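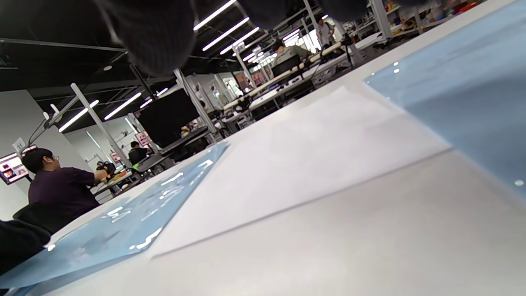

Blue plastic and one white sheet on the big table

Snap envelopes vs ring binder for a mountain of household paper?

Asked by cletby_paperpile
Filed under: Home office, Decluttering

I have inherited the family paperwork, in the sense that my mother moved into a smaller place and the paperwork did not go with her. Warranties for toasters that died in the nineties, every council rates notice since the flood, my own school reports (thank you, very motivating). It lives in two supermarket crates under the stairs and I'd like the stairs back.

I'm sorting the first lot on a decent long white table, as my kitchen bench doesn't fit much beyond a chopping board. I have a stack of those light blue see-through plastic envelopes with the little press snap on the flap. A4, the floppy sort. My plan was one envelope per subject: house, car, medical, tax and so on.

My sister says this is madness and I should buy a proper ring binder with dividers like an adult. Her binder is very handsome. She also hasn't opened it since she made it.

What I want to know:

Do the envelopes hold up if you're in and out of them every month?
How do you stop them sliding off each other? They have the grip of a wet fish.
Is it worth labelling, given you can sort of see what's inside?

Budget is small. I'd like to be finished by September, when the next rates notice turns up and starts the whole thing again.

2 answers

Answer from Delyth Powell

I did the books for a plumbing supplier in Orport for years and we ran the whole place on snap envelopes, so I'm on your side and not your sister's.

They hold up fine if you don't overstuff them. My limit is a thickness you can press flat with one hand. Past that the snap starts popping open by itself, usually on the bus. If a subject gets too fat, split it by year. Don't go looking for a bigger envelope, they're all hopeless once they bulge.

Before you put a single thing in, lay the envelopes out on the table in a row with the subjects decided. I mean physically out, flat, next to each other. Then deal the papers on top like cards and only fill them once the crate is empty. If you fill as you go you'll end up with three envelopes called House and a nagging feeling about it.
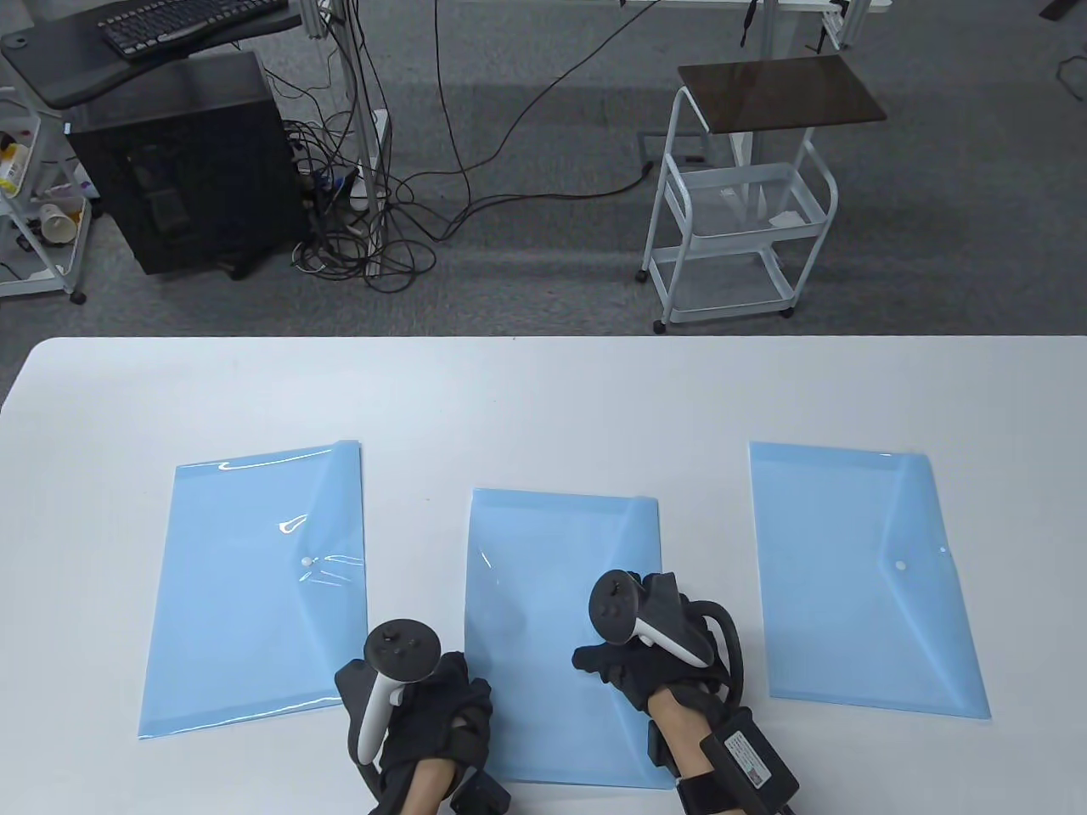

Three of the snap ones laid out in a row. Mind you leave a gap between them

For the sliding: store them upright, spine down, in something with sides. I use a magazine holder. A wire basket works too if the gaps aren't so wide that the corners poke through. Stacked flat they will always go for a wander, and the one you want will be the one on the bottom.

Yes, label. You can see through them, true, and what you'll see is the back of a page. Cut a strip of white paper, write the subject in thick marker and slip it inside along the top edge, facing out. Stickers on that plastic curl up in the first warm summer and then you've got a drawer full of stickers.

One more thing: old thermal receipts. Photocopy the ones that matter before they go in. I've opened envelopes full of perfectly preserved blank paper.

As for the toaster warranties, bin them. I give you permission.

Comment from cletby_paperpile: Permission accepted. The toasters have been released. I tried dealing them out like cards and got through half a crate before lunch, so I owe you a biscuit.

Comment from jia_in_the_shed: Seconding the paper strip. I did stickers. I have the drawer.

Answer from Josach

Binder.

Okay, longer version, as the site says my answer is too short. Binder with plastic sleeves. You can turn pages. You can't turn pages in an envelope, you have to tip the whole lot out, find the gas bill, then put everything back in an order that is never the same order.

Also scan everything. I scanned 3498 pages over one winter and now I can find any document I own in some 46 seconds, provided the computer is on and I remember what I called it. I called a lot of them "scan".

Keep originals of the house deeds, birth certificates and anything with a wax seal. Shred the rest.

Comment from Delyth Powell: Please don't shred the rest. Check how long you have to keep tax records where you live first, then shred.

Comment from Josach: Fine, shred the rest later.

Comment from cletby_paperpile: My sister has read this page and would like it noted that Josach is the only sensible person on it. I'm going with the envelopes. Deeds are going in a binder as a gesture of peace.

Question edited 08/02/2019 to fix the spelling of "warranties"

Related questions
Best way to flatten paper that's been rolled up for years
Do I need to keep manuals for things I no longer own?
Plastic sleeves sticking to ink, any fix?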